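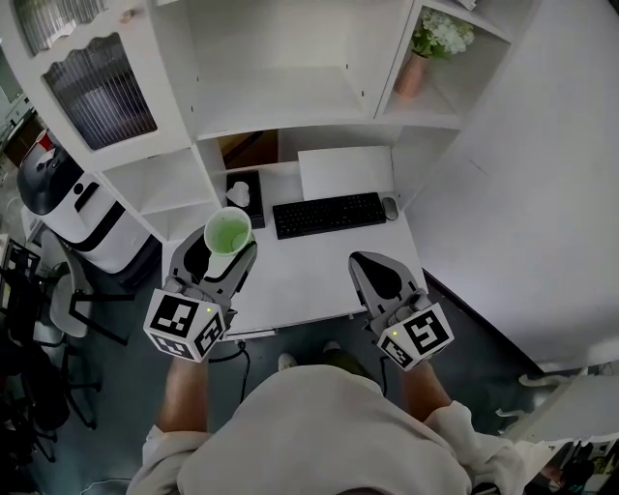
Desk station, hand-held grippers, cup task. Left gripper closed on the cup, right gripper open.

HAND-HELD GRIPPER STATION CHECKLIST, WITH COMMENTS
Site: Hirkby, desk station
Last updated: 30 August 2025

1. Marker cubes clean, square and fully visible: PASS
Both cubes have crisp patterns. Wipe with a dry cloth only. I love how quick this check has become!

2. Indicator lights on: PASS
Green on both grippers. If either one goes out, stop and note the episode number.

3. Finger travel, open and close 6 times each hand: PASS
Smooth on both sides, no clicking. The left one used to stick and it is so much nicer now.

4. Cables clear of feet and chair wheels: NEEDS WORK
Both cables hang down in front of the operator. Clip them to the sleeve or run them behind the elbow, whichever is comfortable. Closed shoes required at the station.

5. Liquids: NEEDS WORK
Open cups are fine for this task (and they make great data) but fill to the line, 200 ml at most. Move the keyboard and mouse off the desk first. The power strip under the front edge is right where a spill would run, so fit the drip guard before the next pour session.

6. Desk items match the task sheet: COMMENT
Tissue box stays, it's on the Bulero sheet. Keyboard and mouse are not.

7. Floor and walkway: COMMENT
Keep the robot vacuum on its station during recording. Please add this to the Betasness copy too, they have the same layout.

8. Operator breaks: PASS
Log is filled in properly. 211 episodes on this pair of grippers since the last check, 2,255 in total, and the wrists-and-shoulders column is complete for every session. Really good work, keep it up.

9. Stop word agreed before start: PASS

Open items: 4 and 5. Send fixes to the Pathak folder. Full recheck in November, or sooner if a gripper gets dropped.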